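Card Handling Cell: Working Practice Gallery
Skileck, Jokumthorpe site. Page owner: Bienvenido Tan

The gallery accompanies section 17 of the site practice for two-arm handling of flat items. Section 20 covers cable routing. Rules are given in short form; the full text governs.

17.1 Grip on opposite edges. Keep fingers off printed faces where possible.
17.2 Clear the space between the arms before both enter it.
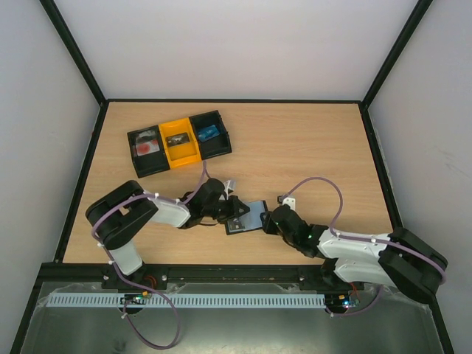
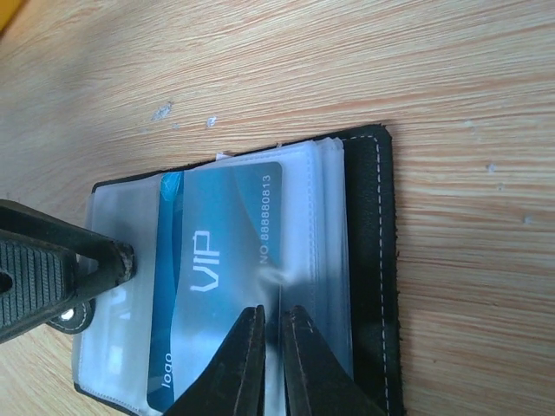 Top: a card held between the two grippers, sorting bins behind. Bottom: gripper fingers over a blue card in a black holder with plastic sleeves.

17.3 Record scuffed fingertips in the cell log before the next run.
20.1 Clip cables along the links and leave slack at the wrist.

Corrections to Lungile Nkosi. Last revised 12/5/21.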